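Plostosness Users' Forum
Equipment and Services > Handheld Gripper Kits
Thread: Grulten paired gripper kit, evaluation before purchase

procurement_lead_north
Posts: 212
Our department is considering the Grulten paired kit for the recording of household tasks. The quotation received through Urkumetti stands at £4000 for 2 grippers, the marker cubes, the cables and a year of support. I should be grateful for the views of members who have used the kit in furnished rooms. Our present equipment was bought for bench work and does not suit domestic furniture.

Wong_Labs_Ops
Posts: 87
We have had the kit under review since January and are broadly satisfied. Our trial covers bedrooms, kitchens and a dressing area. The operator sits or stands as the task requires, holds one gripper in each hand, and carries out the work at an ordinary pace. The view from the head is recorded together with the position of each gripper, which is worked out from the patterned cubes.

The dressing table has been the most demanding station, and I attach a view of it for members who are planning something similar.

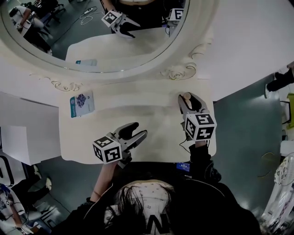

Dressing table station, both grippers over the top. Seen from the operator's head.

The black finger pads are, in our opinion, the best part of the product. They hold card, small bottles and folded cloth without marking them. The cable is less satisfactory. It is thin, and operators report that it pulls at the wrist when the arm is turned outwards.

tolerances_and_fits
Posts: 1,340
I must disagree with the choice of station. There is a large round mirror at the back of that table, and a gripper and its cube can be seen in it. Any system that finds patterned squares will find the reflected ones as well. I would not accept position data from that table until somebody had shown that the false readings are removed.

Wong_Labs_Ops
Posts: 88
The point is a fair one and was raised in our own review. The supplier's software rejects a reading that places the cube behind a surface declared by the user. The mirror must be declared at the start of each session. When this was done, we found the record acceptable. When an operator forgot, it was not, and the session was discarded.

tolerances_and_fits
Posts: 1,341
A product that depends upon the operator's memory should not be described as ready for use in homes. Homes contain mirrors, oven doors and windows. I would ask for this to be put right before payment.

quayside_trials
Posts: 46
We returned our kit after 4 weeks. The grippers themselves gave no trouble. Our objection was to the service: two requests for replacement pads went unanswered, and the third was answered with a copy of the manual. It may be that Urkumetti has since improved.

Wong_Labs_Ops
Posts: 89
Our experience of the service has been better. Pads arrived within the week.

procurement_lead_north
Posts: 213
I am obliged to members for their replies. May I ask whether the kit can be hired for a trial period? We would wish to test it against our own furniture, including a wardrobe with mirrored doors, before committing the full sum.

Urkumetti_Support
Posts: 19
Hire is available by the month, and the charge is deducted from the price if the kit is then bought. Automatic detection of mirrors is being tested at present. We are not able to give a date for its release. The member who returned a kit is invited to send us the order reference by private message.

tolerances_and_fits
Posts: 1,342
I would advise taking the hire, and placing the wardrobe first on the list of tests.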